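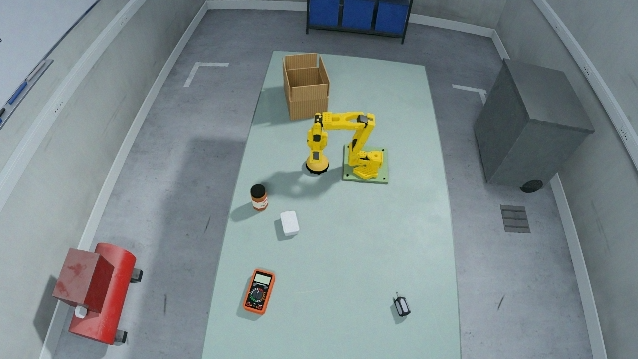 ## Step 3 – pick and place dry run in Virkgate

Trial license is fine for this, you get 30 days. Load the bench cell, wait for the yellow arm to show up on its green plate. Slow on older laptops.

1. Open Targets. Click the jar, then the cardboard box. Order matters.
2. Set approach height to 14. Default is way too low and it'll clip the lid.
3. Leave the multimeter and the small white box as obstacles. Dont delete them, the planner needs somthing to avoid.
4. Speed 312, hit Preview. Watch the wrist – it should stay pointing straight down the whole way.

Path goes red? Raise the approach a bit, preview again. Still red, re-pick the box.

Save before you export. Export wipes the undo history (Bohdana reported it in May, still not fixed).

Step 4 is the gripper settings.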